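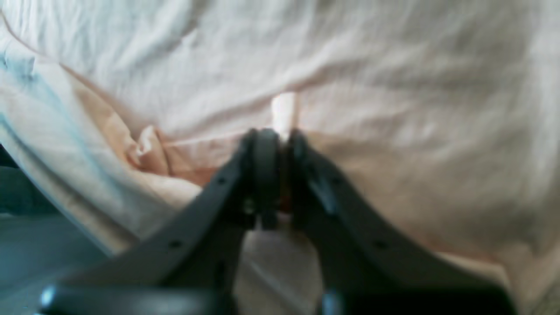 4. Changes in the folding room

4.1 Work before the cell

The Drelden site handles returned clothing for several online shops. Before the folding cell was put in, all garments went through the same steps at hand tables. A worker took a piece from the bin, shook it out, checked it for marks and damage, folded it to the size of the bag, and passed it on for bagging. Most workers did this for a full shift, and the common complaint in our interviews was shoulder and wrist pain toward the end of the day. Pay was partly tied to output. Experienced folders could earn more than new ones, and several had built their weekly budget on that difference.

4.2 What the cell does

The cell, known on site as Valter, takes over spreading and folding for T-shirts and similar light pieces. It has two arms that work over a white table (Figure 3). Checking for damage stayed with people, as did anything with buttons, linings or long straps. Garments are sorted by type before they reach the table, and this sorting is a new task that did not exist when everyone folded everything.

The arms have to find usable points on the cloth, such as a collar or a hem, and soft fabric rarely lies the same way twice. When the cell cannot continue, it stops and calls for an operator, who straightens the piece by hand and restarts the cycle. Managers had planned for one operator to cover the cell alongside other duties. In the first weeks the calls came too often for that, and the operator stayed at the table.
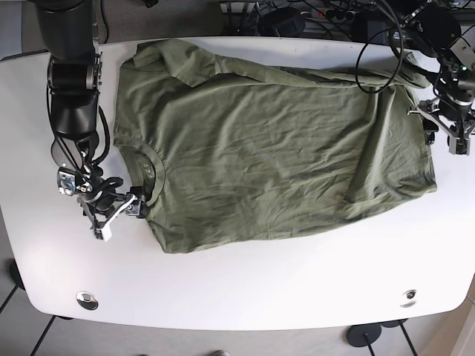

Figure 3. T-shirt on the folding table, with one gripper at the collar and the other at the hem.

4.3 Tasks and skills

We logged 1338 operator calls during the observation period. Of these, 800 were handled at the table by the operator alone and 500 needed a second worker, most often to re-sort a bin that had been filled with mixed garments. The remaining calls were cleared from the control screen without touching the cloth.

Operators told us that the work was lighter on the arms but harder to leave alone. At a hand table a person sets the pace and can slow down for a minute. At the cell the waiting is broken up by calls, and the operator cannot tell when the next one will come. One operator described it as "resting with your coat on." Two others preferred it to folding and asked to be kept on the cell full time.

Folding skill turned out to matter more than the site had expected. Former folders could see from the way a shirt was lying which layer had been picked up and which had been missed. Workers who came to the cell from the loading dock took longer to learn this. The two-day training course covered the screen, the stop button and the cleaning of the table, but had no section on cloth. In December the site added a half day at the hand tables for all new operators.

4.4 Pay and job grading

The output bonus could not be carried over to the cell. The site replaced it with a flat supplement of 200 a month for operators, in local currency. New workers gained from this change. The fastest folders lost by it, and three of them moved back to the hand tables when places opened up there.

Grading remained unsettled when our visits ended. The operator job was listed one grade above folding, while sorting was listed at the same grade as before, although sorting errors were a main source of stops. Sorters raised this point at both staff meetings we attended. Management said the grades would be reviewed once a second cell was in use.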